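Workshop > Notebook > Finishes and glue

We use cookies to remember your settings and see which pages get read. By continuing you agree to this. Accept / Settings

September 20, 2022

Hide glue, second round

OK, picking this up where I left off, with the glue pot on its side and me in a bad mood. The short version of last time is that I cooked the first batch way too hot, it went thin and smelled like a barn, and the two test joints popped apart when I leaned on them. So I threw out everything in the pot, scrubbed it with hot water (no soap, I don't want any residue in there) and started over.

What I'm using now: the Povitz granules, the medium strength ones. I had been using the old can that came with the bench, and I have no idea how old it is. It had clumped up along one side, so it has been damp at least once. I'm keeping it for sizing end grain and that's it. Please don't use it for joints, it's the can with the green tape on the lid.

Soaking. I put the granules in a jelly jar, covered them with cold water and let them sit overnight in the fridge. Last time I gave them an hour and figured the heat would do the rest, which was dumb. After a full night they look like little frog eggs and there's no gritty middle when you squish one. By weight I did 100 grams of glue to just under two parts water, and I'd go a touch wetter next time because I keep having to thin it anyway. The water cooks off faster than you'd think, even with the lid half on.

Heating. I set the jar in the water bath and brought it up slowly. The dial on the pot is a liar. I taped the probe thermometer to the jar and found that "low" gets you way past where you want to be if you leave it, and the spot just under low, where the paint is scratched, sits nice and steady. I made a new pencil mark there. If somebody wipes it off I will be sad.

Now the joints themselves. I cut eight little bridle joints out of the maple offcuts from the Nedby chairs, all from the same board so I'd have some hope of comparing them. Half got warmed with the heat gun before gluing and half went on at room temperature. I wanted to see if warming the wood is worth the bother or if it's one of those things people say.

It's worth the bother! The cold ones were gelling before I had the second face coated. One of them I had to knock apart and scrape, and by then I'd lost the nice crisp shoulder, so I tossed it and I'm down to three cold ones. The warm ones gave me time to brush both faces, slide it together, wiggle it square and get a clamp on without swearing. It's a totally different job. I had been blaming the glue for being fussy and really it was the cold maple sucking the heat out of it.

A few things on clamping, mostly for me. The squeeze-out should be an even little bead that turns rubbery. Leave it alone until it's rubbery and then you can peel it off with a thumbnail, practically in one piece. If you go at it with a wet rag while it's runny you just smear it into the pores and then you get a blotch under the finish. I did exactly that on the back rail in March and I can still see it every time the light comes in low. I also put wax paper under everything this time, so the joints didn't stick to the cauls. I know, I know.

I left the clamps on overnight. People argue about that and plenty of them take the clamps off sooner, but I had the clamps to spare and it wasn't bothering anyone.

Then the fun part, breaking them. I don't have a proper rig so I hung them off the edge of the bench with a bar through the open end and added weight in the bucket until something gave. I wouldn't call it science. The first warm joint held 42 pounds out at the end of the bar before I chickened out and moved my feet, and then it let go in the wood, with a big long splinter out of the tenon cheek and the glue line still sitting there perfectly fine. That's what you want to see. The cold ones all went sooner and they went along the glue line, with shiny patches where it never really grabbed. You could see brush marks in one of them, set like little ridges. I put the broken pieces in the shoebox on the shelf with pencil notes on each, W for warm and C for cold, if anybody wants to poke at them.

I still have two warm ones I haven't broken. I'm saving those to steam apart, as the whole reason I got into this was the Sterlow settee. Whoever fixed that thing before us used yellow glue in the back legs and the original hide glue everywhere else, and the difference when you take it apart is night and day. The old joints let go with a bit of steam and a syringe of hot water and some patience. The yellow glue ones I had to saw. I hated that. So anything I put back together on it, I want the next person to be able to open up without a saw.

Speaking of the settee, where that stands: seat frame is apart and cleaned, both arms are off, the left arm has a crack running up from the screw hole that I hadn't noticed until the dirt came off. It's tight, you can't get a fingernail in it, but it moves if you flex it. I'm going to try warm thin glue and work it in by flexing the crack open and shut, then tape and a clamp. If the glue won't wick all the way I might try drilling a tiny hole from the back side, though I'd sooner avoid it. 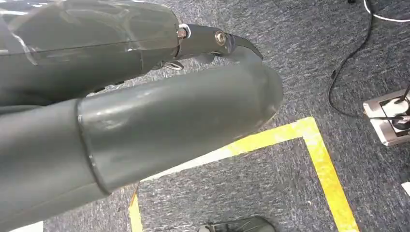 The other thing I wanted to write down before I forget is the business with additives. You can put salt or urea in hide glue to slow down the gel, and it works, that's pretty much how the bottled liquid stuff gets its open time. I tried a small pinch of plain table salt in a spoonful of the good batch, just to see. It stayed brushable a lot longer, sitting on a cold plate. But it was also still a bit tacky the next morning where the plain glue had gone hard as candy, and I don't love that for a chair leg. For veneer, maybe. I'll do a proper set with salt once I've used up these offcuts. I want to weigh it instead of pinching it, or I'll never be able to do the same thing twice.

Smell report: much better. When it's fresh and you don't cook it, it hardly smells at all, sort of like plain gelatin. The minute it starts to smell like something, get rid of it. I poured what was left into the little silicone ice tray and put it in the freezer, so there are cubes of ready glue in the blue bag on the door. Please label anything you put in there next to it. It looks a whole lot like frozen broth.

Shopping list while I'm thinking of it. More wax paper. A couple of cheap round brushes with no metal on them, because the ferrule on the one I used left a gray streak on the maple (I sanded it out, but it would be a pain on oak). Another pack of blunt needles for the syringes, the wider size, as the narrow one gums up in no time. And the Engström catalog has a small pot with a real thermostat, which I keep looking at. It's $90 and I can't quite make myself do it when the one we've got works fine with a pencil mark. Ask me again after the next time I scorch a batch.

Stuff I still don't know:

How many times you can reheat the same jar before it gets weak. I did it three times over two days and couldn't feel any difference in how it grabbed, but I also didn't break anything from the third round. Should do that with the next batch, keep one jar going and cut a joint from each reheat.

Whether sizing the end grain first does anything for a joint like the settee rail, where half of what you're gluing is end grain anyway. I used to always do it, and then I stopped, and I couldn't tell you why I stopped.

What to do about the old corner blocks. They're original and they're rubbed in, no screws, and four of them are perfectly good. The fifth has been chewed by something. I could make a new one out of pine pretty quickly but the color is going to jump out at anyone who flips the thing over. Tea and a little vinegar and steel wool has worked for me before on pine, so I'll make up a few scraps and leave them on the windowsill for a while.

Next up is the arm crack, as soon as I've got the brushes. Glue is soaking in the fridge tonight, top shelf, jelly jar with the masking tape on it.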